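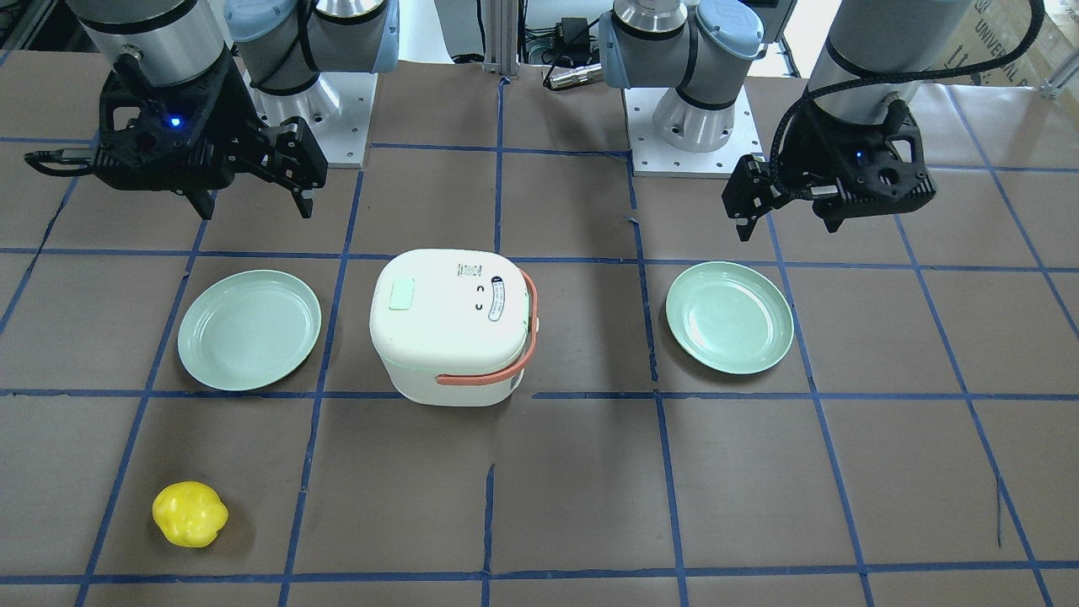

4.2 Stale gripper commands after a link dropout

The most serious fault in the Durkine trials came from the left gripper. It was not frequent. Over 4000 recorded attempts at the table tasks we confirmed four cases, and in each of them the gripper moved at a time when neither the policy nor the operator had asked it to. In two of these cases the fingers closed with an operator's hand inside the taped area during a reset. No one was hurt, but we stopped all work on the bench until the cause was known, and the runs reported in the next section were all made after the fix.

The grippers are driven separately from the arms. Each arm takes joint targets from the Brevow controller over its own network link, while each gripper has a serial line that runs outside the arm to a small interface board made to our drawing by Prorkunen. The board holds incoming commands in a short queue and passes them to the gripper in order. The queue was put there early in the project to smooth out uneven timing from the policy computer, and at the time we saw no harm in it. When the line is healthy the queue is nearly always empty.

The fault starts with a brief loss of contact at the wrist connector. If the gripper stops answering, the board waits and tries again, and new commands pile up behind the one that has not been acknowledged. Once contact returns, the board sends the whole backlog. A short gap gives a small jerk in the fingers that is easy to miss in the recordings. A long gap is worse, as the operator may by then have pressed the soft stop, ended the episode and reached in to put the objects back. The soft stop halts the arms and tells the policy to stop sending. It did not, in the version used for these trials, empty the queue on the interface board.

The layout in Figure 4 is the one used for the task in which all the confirmed cases took place. The work surface is brown paper marked into cells with blue tape, with the two arms mounted on bolted base plates at the far side. A white rice cooker stands between two pale green plates, and a yellow bell pepper lies in a lower cell. The robot's right arm appears on the left. Its gripper cable leaves the side of the gripper towards the outer edge of the bench. On the other arm the gripper cable is braided, and it loops down along the wrist from above.

Figure 4. Workspace for the plate-and-pepper task, with both grippers held above the table. The robot's left arm is on the right.

This difference in cable routing matters. The first part of the task uses the right arm to move the pepper to a plate. The second part uses the left arm to shift a plate clear of the rice cooker, and the policy tended to approach the plate rim with the wrist rolled well round from its rest pose. In that pose the loop is drawn tight against the wrist and the pull falls on the plug. The right arm seldom rolls its wrist so far in any of our tasks, and its cable has a freer run. We found no dropouts on that side longer than a single missed reply.

We did not find the cause quickly. The first case was put down to operator error, on the view that the foot pedal had been pressed during the reset. The pedal is logged, and the log for that episode shows no press, but the log was not checked until the second case some weeks later. We then suspected the policy. A learned policy that emits a close command at an odd moment is an ordinary thing to see, and the action traces did contain a close command shortly before the end of the episode. What the traces did not show was any reason for the fingers to act on it so late. The time stamps in the episode file are written when the policy sends an action, and the interface board kept no record of when the action was carried out. For a while we therefore had a file that looked correct and a gripper that had plainly done something else.

The status light was a further source of confusion. Each gripper has a small blue light on its housing, and operators had come to read it as a sign that the gripper was connected and behaving. The light shows only that the gripper has power. Power and data share a plug but use separate pins, and in the fault described here the power pins kept contact throughout. An operator who looked at the light before reaching in would have seen nothing wrong. This was written down in the board notes and was missing from the operator sheet.

The link was finally traced by logging on the board itself. We added a counter for unanswered messages and a time stamp for each command as it left the queue, then ran the left arm through its plate approach with no objects on the table. With the wrist near its rest pose the counter stayed still. With the wrist rolled as in the task, it began to climb, and the gaps grew longer as the roll was held. Pressing lightly on the plug by hand closed the gap at once – and the fingers then ran through the stored commands one after another. That was the behaviour seen during the resets. Swapping the cable for a new one of the same type made the gaps rarer without removing them, and we take this to mean that wear made the fault worse but that the routing was the root of it.

We made changes at three points. On the board, every command now carries the time at which it was sent, and any command older than 200 milliseconds is thrown away. The queue has been cut down to a single slot, so that a new command replaces the old one. We had expected this to make finger motion rougher, and we looked for it in the recordings of the pepper grasp, where uneven closing would show most clearly. We could not tell the old and new recordings apart.

In the Brevow controller, a missing reply from either gripper now counts as a fault of the whole cell. Both arms hold position, the gripper on the lost link is told to hold as soon as it can be reached, and the episode is marked as failed. The operator has to clear the fault by hand. Holding is a choice that could be argued with. An open command would free a trapped finger, but it would also drop whatever the gripper was carrying, and in other tasks on this bench that may be a full dish. We settled on holding and limited the closing force during resets to the lowest setting the gripper accepts.

The third change is to the reset itself. Operators now switch off gripper power at the bench before reaching over the tape, and switch it on again once their hands are clear. This adds a few seconds to every reset and operators did not like it at first. It is also the only one of the three measures that does not depend on software being right. We kept it after the other changes had been tested and would advise the same for any bench where people and grippers share a surface many times in an hour.

The left cable was re-routed with a wider loop and a clamp that takes the pull before it reaches the plug. The clamp was copied to the right arm as well, mainly to keep the two sides alike for spares.

After these changes we repeated the left arm approach, with the wrist held at the worst roll we could find in the recorded data, and pulled the plug part way out on purpose. The controller reported the fault each time and the fingers did not move when contact came back. The same test was made at the Salazar site, where a second copy of the bench is kept. The cell there had never shown the fault in use. Its board nevertheless had the same queue, and with the old firmware and a loosened plug it behaved in just the same way. We had treated the absence of reports from Salazar as evidence that the trouble was local to one gripper, and that was a mistake.

Some limits should be stated. The count of four covers only cases in which the motion was seen by a person or was clear on video. Short backlogs that played out while the arm was still working would have looked like ordinary policy noise, and the older episode files do not hold enough to separate the two. It is likely that some grasps scored as policy failures in the early trials were in part link failures. We have left those scores as they were. They are marked in the released data with a flag for the old firmware, so that others can leave them out if they wish.

We also have not tested what happens when the link is noisy but never fully lost. The board rejects damaged messages, and a run of rejected messages should lead to the same fault as silence. In bench checks it did, though with a longer delay before the arms held position. The delay comes from the way the board counts retries, and a corrected version is in use from April. The results in Section 5 were collected before that version was fitted, with the power switch procedure in force throughout.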